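Search this site Go

Undercutting doors for extract ventilation

May, by Lucimara Sampaio

Our flat in Ekalcombe has a single continuous extract fan in the bathroom, a Zimis unit, and it was never going to work with the doors as the joiner left them.
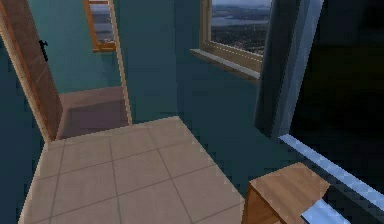
A fan can only remove air that is able to reach it. With every door closed, the supply has to come under them, and the gap on ours measured 2 mm at the tightest point. The fan got louder, the flow fell, and the bedroom was stuffy by morning. I logged humidity for 23 nights before touching anything, using a Tekin sensor on the shelf by the bed.

The usual fix is to trim the bottom of the door. Measure the gap from the finished floor, including any carpet or threshold strip. Mark the line on both faces, score it with a knife, and cut with a fine blade against a clamped straight edge. Seal the cut end afterwards. Mine had bare timber there and had been taking up moisture.

If you don't want to lose the bottom of a door, a transfer grille does the same job but lets more sound through. Pramari sell one with an offset baffle. I paid 40 pounds for it and fitted it to the study on Thursday. Readings to follow.

Comments

Dunc: Did you take the doors off or cut them in place?

Lucimara: Off, on trestles. I wouldn't try it hanging.

PeteW: Check whether it's a fire door first. Ours were, and trimming was limited.

Marge_K: What blade?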